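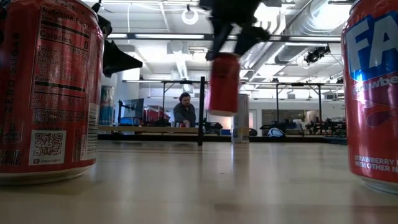
Zero-sugar soda, label side out.

Cerell, by Jana Seidel
Novel, 184 pages in the paperback. Prisent Editions. Reviewed August 10, 2022.

Cerell is a short science fiction novel about a survey station, the four people assigned to it, and a clock that runs at the wrong rate. It is Seidel's second book. The first, Bastis, was a generation-ship story with a large cast and a map at the front. This one has no map and needs none. Almost everything takes place in two rooms and a corridor.

The setup is delivered in ten pages. Cerell is a moon with a slow rotation and a thin atmosphere. The station was built to measure how its crust flexes, and the crew is paid by the measurement. Itzel Cervantes, the chief of station, notices that the reference clock in the lower room loses time against the one upstairs. The drift is too large for an instrument fault and too small to be of practical use. She logs it. The company replies that she should recalibrate and carry on. She does both, and the drift returns.

From there the book could have gone to aliens, to a conspiracy, or to a haunted house in space. Seidel uses parts of all three and commits to none until late. The middle section is built out of log entries, repair notes and transcribed calls, with ordinary third-person narration between them. The documents are plausible. They contain errors that get corrected in later entries, and a reader who keeps track of the corrections will work out who is altering the log a couple of chapters before Cervantes does. I did not keep track on the first read and had to go back.

The physics is handled with restraint. Seidel gives the size of the drift once and then lets the characters argue about it in terms of consequences: how much older the upstairs crew will be at the end of a contract, who gets paid for the missing hours, whether a signal sent from the lower room is late or merely looks late. The mechanism offered in the last third is not one I would defend, but it is stated clearly and the plot obeys it. There is one lapse. In the chapter with the flooded cable duct, a message is sent downstairs and answered faster than the rules of the book allow. I checked it against the earlier table of intervals and could not make it fit.

Characters are drawn mostly through work. Abundio Hinojosa, the mechanic, is introduced by way of a seal he refuses to sign off on, and the seal comes back twice. Ah-rin Pyo handles communications and spends most of the novel talking to people who are not in the room, so her voice is the one we know best and her face is hardly described. Evaristo Solís is the weak point. He is the youngest of the four, he asks the questions the reader needs answered, and for a long stretch he does little else. His decision in the final section depends on a loyalty to Hinojosa that we are told about more often than we see.
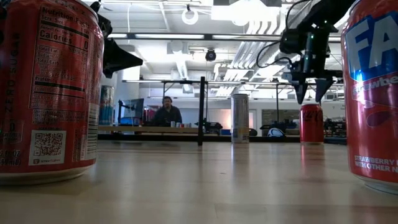
The best sustained passage is the shift change in chapter 5. Pyo comes up from the lower room after what she believes was a normal watch, and the other three have been waiting for her long enough to have quarreled, eaten and stopped speaking to each other. Seidel keeps us with Pyo throughout. The quarrel is never reported. We get its remains, such as a chair moved to the wrong side of the table, and Hinojosa being polite. The chapter runs to a dozen pages and could stand alone as a story.

The prose is plain and, for most of the book, accurate. Sentences are short and equipment is named before it is used. There is a habit of closing a section on a one-line paragraph, and by the last quarter I was seeing them coming. Seidel also likes the word "nominal," which is in character for the log entries and less so in a conversation about somebody's mother.

The pacing is uneven in a specific way. The first third moves quickly. The middle is slow and deserves to be, because the slowness is the subject. The last third speeds up again and skips a scene I wanted — the vote on whether to close the lower room. We are given the result in a log entry and then an account of it from Solís, who was out in the corridor at the time. I understand the formal argument for doing it that way. It still reads as a gap, and it leaves Cervantes, who has carried the book up to that point, offstage for its main decision.

Readers of Bastis will find two links. The company that owns the station is descended from the ship's council, and the Montes lander, which was a wreck in the first novel, turns up here in working order. That places Cerell earlier in the sequence than the publication dates suggest. Neither link is required. Someone starting with this book will miss one joke about the lander's brakes and nothing else.

Notes on the edition. The paperback is well bound and lies open without cracking. The log entries are set in a smaller monospaced face, readable under a decent lamp and tiring under a poor one. Timestamps run down the outer margin in gray, and on a few pages the gray is too light. In the e-book the timestamps are moved into the text ahead of each entry, which breaks the effect of the two columns drifting apart in the log of the last watch. If you have a choice, buy the print version. I found three typographical errors, one of them in a timestamp, where it matters: the entry marked 2,319 hours in the duct chapter should almost certainly carry a later figure, going by the entries on either side. Correcting it does not repair the message problem described earlier. I tried.

There is an appendix, a short glossary of station terms in Pyo's voice. Read it after the novel. The entry for "relief crew" gives away the end of chapter 9.

Recommended for readers who like procedural science fiction and do not mind an ending that settles the plot and leaves the physics open. Those who came to Seidel for the crowd scenes in Bastis may find it thin. A third book is announced at the back, without a title, and the single paragraph printed there is narrated by Hinojosa.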